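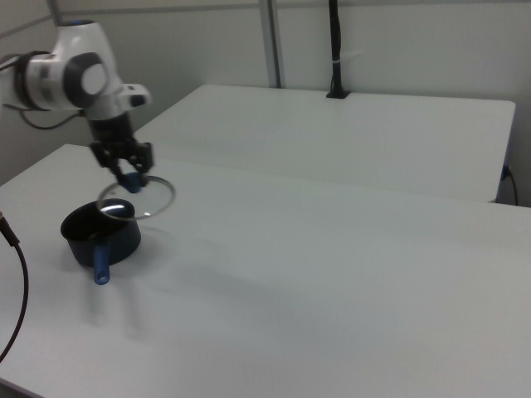
Manipulation Club list
Posted in August, 9:40 pm, by Mali Morris
6 replies | 14 shares

Hi everyone,

Long message tonight, because Tarık asked good questions and I am still wound up from the session and can't sleep anyway. I've quoted the part of his mail I'm answering so the newer people can follow along.

Tarık Dursun wrote:

> Hi all,
>
> I missed the last two sessions with exams and I'm trying to catch up
> before the Drultcombe round. Three things.
>
> First, are we really doing the lid task? When I left, the plan was
> still cup stacking, and I had a half-written script for it that I was
> sort of proud of. If we've switched I'd like to know why, and whether
> the scoring is the same.
>
> Second, how many demos do we have and who has been driving? Last
> year we let one person record nearly everything, and the policy
> learned that person's bad habits. (I was that person. I know.)
>
> Third, what is left that somebody could do from home? I can't get to
> the lab in the afternoons until the month is out, but I have my
> evenings and a laptop that gets very hot.
>
> Also, somebody has my hex key set. The one with red tape on it.
>
> Tarık

OK! In order, more or less.

Yes, we are really doing the lid. The Drultcombe people published their task list and cup stacking isn't on it anymore. It's now a choice of lid on pot, folding a dishcloth, or sorting cutlery into a tray, and we voted for the lid by a mile. I was on the dishcloth side for one evening and then I watched a cloth slide off the gripper again and again and changed my mind completely.

I had thought the lid would be the easy one. Go to the pot, open the fingers, done. But I have learned more from that lid in two weeks than I did all spring! We pick it up by the blue knob on top, and a knob is a small thing to hold a whole circle of glass by. If the fingers close a little off center or a little high, the lid tips and hangs at an angle, and now you're carrying a tilted disc that has to come down on a round opening. Bring it in at that angle and one side of the rim touches first. Sometimes it rocks down into place by itself and it's lovely. Other times it skates across the top and ends up half on the table, and then everybody goes "ohhh" in the same voice.

So the question we've been arguing about is whether to teach the arm a perfect grasp or teach it to cope with a bad one. I'm strongly for coping. At Drultcombe the judges place the lid themselves, and we won't have any say in how the knob is facing or how far the pot is from it. If all our demos start with a beautiful straight grasp, the policy has never seen a crooked lid in its life and will have no idea what to do with one. I've started grabbing it badly on purpose in one run out of every four or so, then recovering: come in tilted, let the low side of the rim find the far lip of the pot, and lower the wrist while backing off a touch. It feels like putting a lid on with your eyes shut. Try it in your own kitchen, it helps a lot.

The other fun problem is that the lid is clear glass. The depth image has opinions about it. Most of the time the middle of the lid just isn't there and we get the table instead, and the bright reflection near the rim jumps as soon as the wrist turns. The thin metal rim does show up pretty well, and so does the knob, so the current version leans on those two and mostly ignores the glass. There was a suggestion to put a ring of masking tape on the lid. I checked the rules and we can't mark the objects, so please don't tape anything, even for practice. We'd only get used to it.

The saucepan has its own little trick. It's dark outside and dark inside, so from above the opening and the wall run together, and the most reliable thing to look at is the handle, because it's blue. That was working wonderfully until we noticed the policy had decided the pot's handle was the whole story. Turn the handle to a new direction and the arm would aim the lid a bit toward it. We're now rotating the pot between runs. If you are resetting, turn it every time, and please turn it by amounts that annoy you.

Scoring, since you asked: it's changed. We get 18 attempts, each with a time limit. Full marks for a lid seated all the way around, half for one resting on the pot but not seated, nothing if it's on the table. Drop it from a height and they stop the attempt. They supply a spare lid, which tells me last year was exciting.

Now the numbers. As of tonight we have 453 recorded runs. I went through the first batch and threw a bunch out: runs where the driver paused for ages, runs where a hand came in to nudge the pot, and one where I sneezed, which is very visible in the joint data. I want 300 clean ones with the handle in varied positions before we train the version we'll take with us, and we're 70 short of that. It sounds like a lot but a good driver with a good resetter gets through them quickly.

And no, we are not letting one person drive! We've been swapping every ten runs. You can tell drivers apart by the wrist alone. Some people creep up on the pot and some swoop. I'd love to have you drive too, Tarık, bad habits included, because your bad habits aren't the same as mine.

Things that can be done from home:

- Labeling. Go through the recordings and mark the moment the fingers let go of the knob. The folder is called Apaza, after the old storage box, and the instructions are in the text file at the top. Do the ones without a name next to them.

- The release check. Right now the gripper opens when it reaches a certain height, even if the lid is sitting crooked. We have force readings from the wrist and we don't use them at all. I think a simple rule would get us several half marks back: if the push on one side is much bigger than on the other, don't open yet, wiggle. Your cup script had something like this in it when it checked that a cup was down. Could you pull that piece out? Your script isn't wasted!

- Plots. I have a spreadsheet of every test attempt, with handle direction and the result. I'd like to see whether we fail more with the handle pointing one way. I have a hunch but I'm keeping it to myself so I don't spoil it.

For people who can get to the lab, a few requests. Keep the table clear apart from the task objects while recording, so bags and water bottles go on the floor by the door. Watch the cables on the back of the arm when it reaches far out. There is slack in them now, but we re-tied them and I'd like somebody other than me to move it slowly through the full reach and look. And hold the lid by the rim when you reset it, then wipe it, since fingerprints change what the camera sees more than I would have guessed.

About the trip. Danurau is lending us the van again, and we leave early. The arm goes in its own case, the gripper comes off and travels with the spare fingers, and the pot and lid stay here because Drultcombe supplies theirs. I did ask if it's the same model as ours and was told "similar." So if anyone has a small saucepan at home with a lid that has a knob on it, bring it in and let's see how badly we do! I would much rather find out here. The Grorkaldale team told me they've been practicing on several kinds of pot, and they beat us by a hair last time, so I'm taking that seriously.

One lovely thing before I stop. Near the end of this evening's session I set the pot closer to the edge than we'd ever had it and grabbed the lid horribly, really leaning over, and handed control to the current policy to see what it would do. It paused over the pot for a second, came down on the far lip, and rolled the lid on. Then it failed the next two. But that first one! I've watched the recording more times than I'll admit. It's in the shared folder under "wobble" if you want it.

Next recording slot starts at 4 pm, same room, and I still need a resetter for the second half. Reply to me and not the whole list, please.

Tarık, your hex keys are in the top drawer under the battery charger. I may have used the 3 mm.

Mali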